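Treltby dedica una tarde entera a ordenar cables

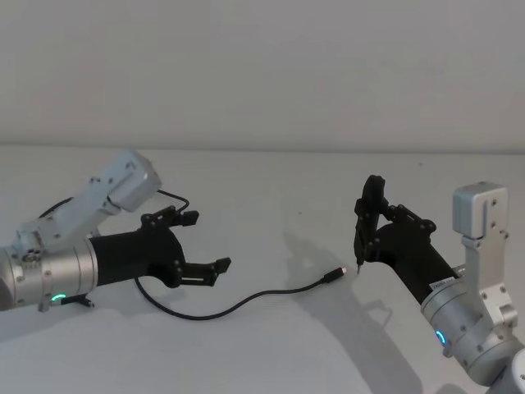 Un cable negro con su conector de punta plateada, sobre la mesa blanca.

¡Vuelve la tarde de los cables a Treltby! El taller de Skatham abre sus puertas el miércoles 9 de octubre de 2024 para todo el que tenga en casa un cajón lleno de cargadores y alargadores enredados (o sea, casi cualquiera). Frida Hauksdóttir enseñará a enrollarlos sin forzar el conector y Lalit Kaushik ayudará a poner etiquetas. En la edición de agosto se clasificaron casi 3.000 cables, ¡una barbaridad!, y muchos encontraron nuevo dueño esa misma tarde. Hay 100 plazas y la entrada es gratuita. Se pueden llevar hasta nueve cables por persona, mejor en una bolsa de tela.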